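Floors, chairs and the noise in a shared room
Speaker notes, February 2018

Opening. Thank the hosts at Sevow. Mention that the slides will be on the Sevow site after the session. Keep this part to a minute.

Slide 1. Title only. Say what the talk covers: why rooms with hard floors are tiring to talk in, and what you can change without calling a builder. It does not cover soundproofing. People will ask about soundproofing anyway -- hold it for the end.

Slide 2. Sound in a room reaches you twice, first straight from the person talking and then off the walls, floor and ceiling. When the second part hangs around too long, words run together and people talk louder. Clap once here. Wait. Clap again from the back if there is a mic.

Slide 3. Carpet. It takes out the high end fairly well and does very little for low voices. It also cuts footsteps and chair scrape, and those were most of the complaints we got at Stirketti.

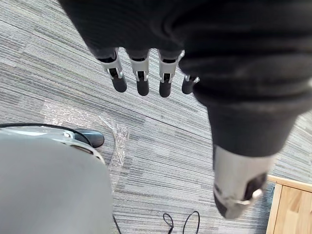 Slide 3. Gray striped carpet.

Go slowly on the next point. Thin carpet glued to concrete is not the same as thick carpet on a pad. If the budget only covers one, put the money into the pad.

Slide 4. The Stirketti room. 429 square feet, 16 seats, bare ceiling. We did the floor first and the ceiling in June. Looking back I would do the ceiling first. Ceiling panels gave the bigger change in how well people at the far end could follow a meeting. Show the before and after chart. Do not read out the numbers.

Slide 5. Furniture. Upholstered seats soak up some sound even when empty. Plastic seats do almost nothing, but they are light, they wipe clean and people will move them. Jia kept plastic and spent the difference on wall panels. That worked for them.
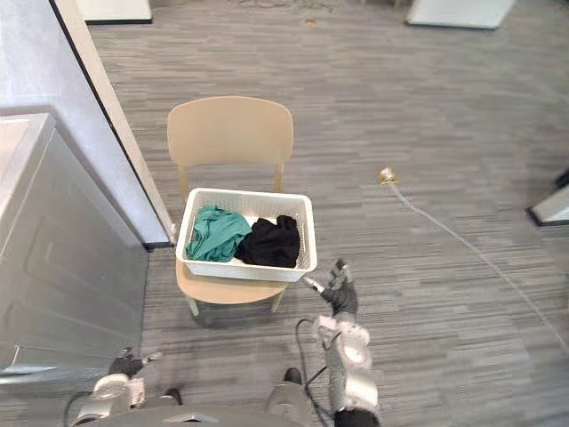 Slide 5. Light beige plastic chair on carpet tiles.

Tiles or roll? Tiles can be swapped one at a time after a spill. Order extra from the same batch, the dye shifts between batches. Roll carpet has fewer seams.

Slide 6. Piruter. Skip if past the 30 minute mark. They hung four panels on one wall and left the opposite wall bare. Fine for flutter echo, less use for general noise.

Slide 7. What to do first. Clap test, ceiling, then floor, then walls. Try it with borrowed blankets before buying anything.

Questions. Soundproofing: different problem, needs mass and sealed gaps -- point to the handout, page 4.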